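Back to the bin

I put the block sets away in March and thought I was done with them. Then Teresa Bednarek asked if she could have a green and red set for the after-school table in Clornholm, so last night I was back at the bench sorting.

The full lot was 523 blocks when I bought it. I keep the greens and reds apart from the rest now because those are the two colors people ask for. The reds are the longer ones. They don't stack flush with the greens, which bothered me at first, but the kids use them as bridges and don't care.

For years I kept everything in cardboard boxes and the bottoms kept giving out. Naheed Mughal told me to try a metal bin. It's loud when you drop blocks in it and the floor scratches easily. I've stopped minding the scratches. The sloping sides are good for sorting, as you can sweep a hand down and everything ends up in the middle.

Teresa's set will be 40 greens and 23 reds. I check each block for chipped corners before it goes in the bag. I do a few at a time or I stop paying attention.
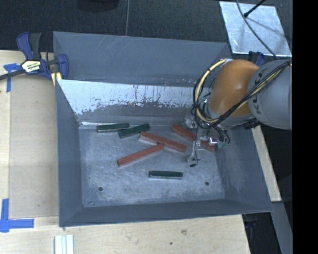
Three greens and three reds in the gray bin.

I still need a bag that closes properly. The last one I used was from Trokard and the zipper split on the second trip. If anyone has a better one, leave a comment.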